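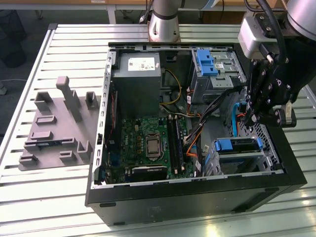
A reader of the previous edition writes: "We loaded the parade order first and the stage programme second, and every float was listed under Stage 1. Does the order of import matter?" It does. Follow the sequence in 4.1.

4. Preparing Favport for a street festival

4.1 Loading the programme

1. Sign in to the Favport controller with an organiser account.
2. Open Event > Venues and enter each stage, marquee and assembly area. The licence allows up to 37 venues.
3. Import the stage programme. Wait for the status line to read Complete.
4. Import the parade order. Entries without an assembly area are placed in the Unassigned list.
5. Clear the Unassigned list before continuing.

Note: Imports from Nister spreadsheets must use the column headings in Appendix B. Accented characters in performers' names are preserved.

4.2 Setting call times

Call times are calculated backwards from the advertised start. The default is 30 minutes for stage acts and 90 minutes for floats. To change the default for one entry, select it and press Override. Overrides are shown in grey on the marshals' screen.

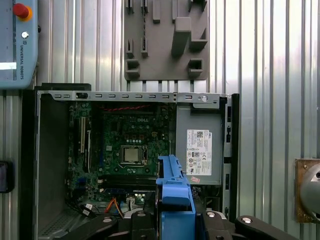 Each parade route requires one Hold control, fitted at the marshalling point and tested before the road closure takes effect. Pressing Hold freezes the running order on all screens and sends the message PARADE HELD to the marshals' handsets. The Lileck control box has a red button on a yellow-orange collar, the same colours as the stop button on the light blue pendant in the photograph. Twist the Lileck button clockwise to release it, then confirm Resume at the controller.

Caution: Hold does not stop vehicles. Drivers must be signalled by a marshal.

4.3 Connecting the public display boards

1. Connect the Osman board to port 2 of the controller.
2. Set the board's centre line to Now On.
3. Select Test Pattern and check that the text is legible from the far kerb.
4. Select Live. 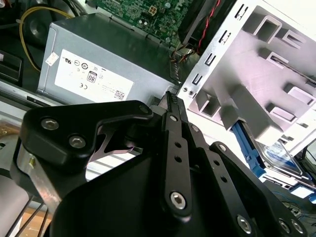

Figure 3. Black gripper at an opened desktop computer case.

4.4 Closing the event

Export the log before selecting Close Event. Closed events are read-only and cannot be reopened from an organiser account.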